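Search this site Enter keywords Go
Home | Classes | Drop-In Table | FAQ | Find Us | Contact

Cups, Cans and Tins: Your Questions About the Drop-In Craft Table 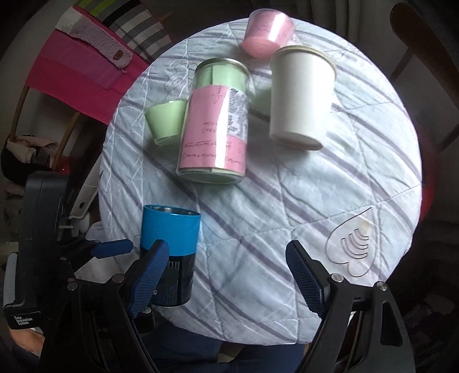 Before You Come

Do I need to book a place?

No, you can simply turn up. The table at Tandora is open from two in the afternoon until closing, and we can fit 8 people around it comfortably before elbows start to become a problem. If you're coming as a bigger group (a birthday, a scout troop, a set of cousins who are only in Broltville for the week!) please do send us a note first, and we'll bring out the folding table from the back room and put the kettle on early.

What is the Drop-In Table, exactly?

It's an afternoon of making useful or pretty things out of containers that would otherwise have gone in the recycling. Cups, cans and tins, mostly. Shazia Dhanial started it one December when she had a cupboard full of empties she couldn't bear to part with, and it has gone on ever since. People make pen pots, brush holders, little planters, gift tins, and quite often something that doesn't have a name yet, and we're very fond of those.

What does it cost?

The table is pay-what-you-like. There's a jar by the door. If you'd like to take home a kit of blank sleeves and labels, those are $14.

Bringing Your Own Containers

What sort of containers can I bring?

Paper cups, plastic cups, food cans, tea or candy tins with or without their lids. Tall ones are always welcome, as they make the best brush holders, and small cups are lovely for beads and buttons. We do ask that you leave glass at home. We have a few very young regulars and a hard floor.

How clean do they need to be?

Clean enough that you'd be happy to put your hand in. Wash them in warm soapy water, let them dry upside down overnight, and soak off any label you don't want to keep. For stubborn glue, rub in a little cooking oil, leave it for 20 minutes, and wash again. I've tried all the fancy removers and I keep coming back to the oil, which also leaves your hands nice and soft.

My can has a sharp edge. Can I still use it?

Please show it to Efe Etim or whoever is at the table before you start. A can opener that cuts from the side usually leaves a smooth rim, but the older kind can leave a nasty one. We keep pliers for pressing the edge flat and a roll of thick tape for covering it afterward, and we'd much sooner do that for you than go hunting for bandages.

Decorating

How do I get a paper label to sit flat on a can?

Measure around the can with a strip of scrap paper, add a finger's width for the overlap, and cut your label to that. Put double-sided tape down one short end, stick that end on straight, and then roll the can slowly along the table with your palm. It's the rolling that does the trick. If you're adding a colored sleeve as well, put the sleeve on first and the paper over it, so that a band of color shows wherever the paper stops.

What can I write on the label?

Anything you like. We've had recipes, song words, love letters, shopping lists and more than one person's math homework. Equations look surprisingly handsome wrapped around a can! A fine-tip permanent pen works best on paper, and it's worth practicing on scrap to see how big your writing wants to be.

Will pen stay on a plastic cup?

Permanent marker will stay pretty well if the cup is dry and you keep your fingers off it for a minute or two. It does wear away with handling, so save it for cups that will sit on a shelf. If you make a mistake, a cotton swab with rubbing alcohol will take it off again.

Can we drink out of the cups afterward?

No, please don't. Once a cup has been to the craft table it's a craft cup for good. Drinks have their own mugs on the side shelf.

Around the Table

Can I put wet paint on the tablecloth?

Please ask for a tray first. The quilted cloth is a bit of a favorite, and it goes through the wash far more often than a tablecloth should have to. For pens, tape, beads and cutting out you're fine just as you are.

Why do the cups keep getting laid on their sides?

It's partly habit, and partly that a cup lying down is easier to wrap and write on. The quilting stops them from rolling too far. Tins are happier standing up while you work on the rim.

I've lost a bead. Should I worry?

Not a bit. We have around 600 of them in the big drawer and they turn up everywhere, including (once) in a scone. Take another.

Can I leave something half finished?

Yes, with your name on a piece of tape on the bottom. We keep things until the end of the following month on the shelf marked Akl, which was the name of the shop that had the shelf before us and has never come off. If you can't get in to pick yours up, use the Contact page and Shazia can take it along to our Rernmont table for you.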